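Print this page | E-mail this page

Rules for Trials: Do They Tell Us Anything?

Student Project Report, Robotics and Automation
Posted Monday, February 11, 2019
By the Clindham project group

Our project was supposed to be simple. The department adopted the Eynon checklist last August, and every group that tests a robot arm, in the lab or in simulation, now has to fill it in before its results count. We were asked to use it for one term and report on how well it works. Our short answer is that it works well as paperwork. We are less sure about the rest.

The checklist has 51 items. They fall under four headings: the work area, the objects, the motion of the arm, and the record of the trial. Each item is marked yes, no or not applicable. A trial with 45 or more items marked yes or not applicable is called "in good order," and those are the words that go in the final report.

You may already see the problem. All items count the same. "File names follow the agreed pattern" is worth one point, and so is "The arm can be stopped at any time during the run." A group could fail the second and still be in good order. We asked about this and were told that no sensible group would do it. That may be so, but if we are going to depend on people being sensible, we don't see what the score adds.

We did our trials in simulation, using a room model set up under the name Wokeck. We had 20 trials to score. Two of us filled in the checklist for every trial without looking at each other's sheets, and then we compared them. Most of the disagreements came from a small group of items, and nearly all of those were about the objects on and near the work surface.

Item 14 is the worst. It says "The work area is free of items not needed for the task." If the task is to handle a glass vase, then a loaf of bread on the table is not needed, and neither is a knife or a paperback. One of us marked that as a no every time. The other marked it yes, on the grounds that extra objects were part of the test conditions, so they were needed in that sense. Both readings fit the words.

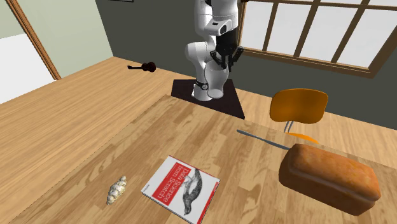 Item 17 makes it harder still, as it asks for "a realistic setting with everyday objects present." We could not find a way to satisfy both items without bending one of them. The notes that come with the checklist say to use judgment. We think a rule that has to be rescued by judgment this early on should be rewritten.

Then there is the question of sharp and breakable things. In a real lab, a knife within reach of the arm would be a safety matter and glass would call for eye protection. In simulation neither can hurt anyone. The checklist doesn't separate the two cases, so we had to answer item 22 ("Protective glasses worn by all persons present") for a room with no persons in it. We marked it not applicable, which counts toward the score. In other words, a simulated trial starts out ahead of a real one just by being simulated -- and the two scores are then printed side by side in the same table.

To be fair, some of it was useful. The record section made us write down the starting position of the arm and the version of the room model each time, and we would not have bothered without being told. When one of our runs gave a strange result, those notes were the only reason we could set it up again. We would keep that whole section.

The Zollham group, who used the same checklist with a real arm, liked it more than we did. They felt it slowed them down at the right moments. We accept that, though they also admitted to filling in several sheets at the end of the day from memory -- and those sheets scored as high as any others.

What we would change:

Make the stop item and the other basic safety items pass or fail, outside the score.

Write separate versions for simulated and real trials.

Merge items 14 and 17, and have the group list every object in the work area with a word on why it is there.

Put a time on each sheet when it is filled in.

We have sent these to the department along with all our sheets, including the ones where we disagreed. So far the checklist for next term has the same 51 items.

Related items
Zollham Group: Using the Eynon Checklist With a Real Arm
Getting Started With the Wokeck Room Model
How to Submit a Project Report
Lab Safety Rules, Updated Version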